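October 15, 2019

Boiler pressure 1.2 bar at 6:40, same as last night. The drop I logged through September has stopped, so the weep was at the lockshield valve in the back bedroom and the new olive has cured it. I will leave the towel under it until the weekend and then take it away.

Meter reading before breakfast, 1,068. Wrote it on the card inside the cupboard door. The previous owner's card is still pinned behind mine and I can't bring myself to throw it out. His columns are straighter.

Spent the morning on the hall radiator. It has been cold along the bottom third since we moved in, and bleeding it did nothing, which points to sludge. Closed both valves, counted the turns on the lockshield (5 to fully shut) and wrote that on masking tape stuck to the pipe. Drained into the roasting pan, then the bucket. The first quart came out black, the rest brown. Took it off the brackets with Liam Heywood on the other end and carried it out to the yard on an old sheet. We missed the wallpaper at the foot of the stairs by very little. 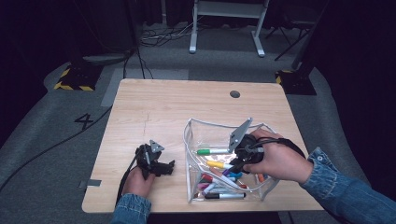
Flushed it with the hose from alternate ends until the water ran clear, turning it over between runs and knocking along the bottom rail with a rubber mallet. The mallet matters more than the hose. Each time I thought it was finished, another few knocks brought out more grit. Liam left at noon for his shift. I let it drain on its side on two bricks and ate standing up.

Rehung it alone, against advice. Fresh tape on both tails, wrapped clockwise looking at the thread end. Opened the lockshield the same 5 turns, topped up the system, added a bottle of inhibitor through the towel rail, bled upstairs and down. One drip at the left-hand union, gone after an eighth of a turn. Hot to the bottom edge by 4:15, except for a hand's width at the far corner that may be air. Will bleed it again tomorrow with the pump off.

Denise Oakley phoned about the allotment water. The shutoff date isn't settled, and she wants the tanks scrubbed first. I said I would bring the stiff broom. Carol has the key to the shed and is away until next week, so nothing can start anyway.

Paid Rowbotham for the valves and the inhibitor, 198 with the delivery. I had put 200 in the envelope. Change back in the jar.

Rain after six. Wind from the west. Gutter over the kitchen door is still overflowing at the joint, and I have no sealant left.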